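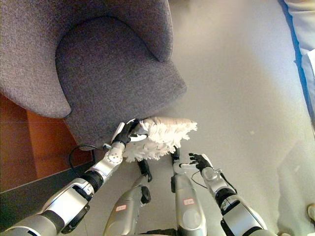

Vol. 2, No. 779

Skandar Van Trackers: Your Questions
19/12/2025
By Clotilde Le Goff

Do I need a tracker in every van?
Well, most of our customers start with just a couple and add more once the drivers get used to them, and that's perfectly fine with us!

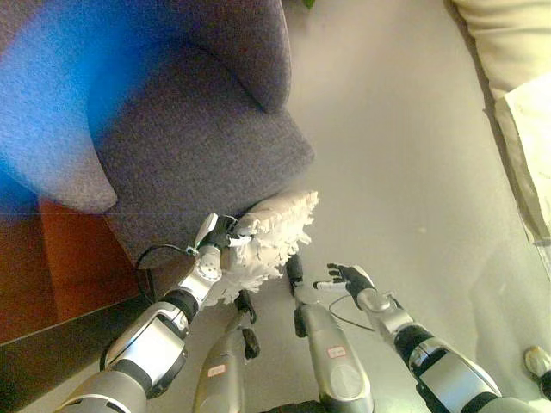
You can add vans whenever you like, all on the same Letlow account.

How long are trips saved?
For 400 days, so last May's routes should still be there if you need to settle a mileage question.
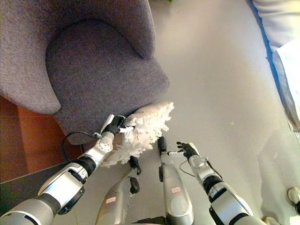 Older trips can be saved to your own computer first, and we're always happy to walk you through it.

How do I look after the dash screen?

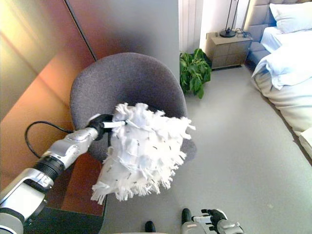 The screen needs very little care, just a gentle going-over now and then with the van switched off. A fluffy white duster like the one on the gray chair is lovely for it (please, no sprays).

Recent
Moving from Brekitness to Skandar
Pai driver cards
Fleets over 200 vans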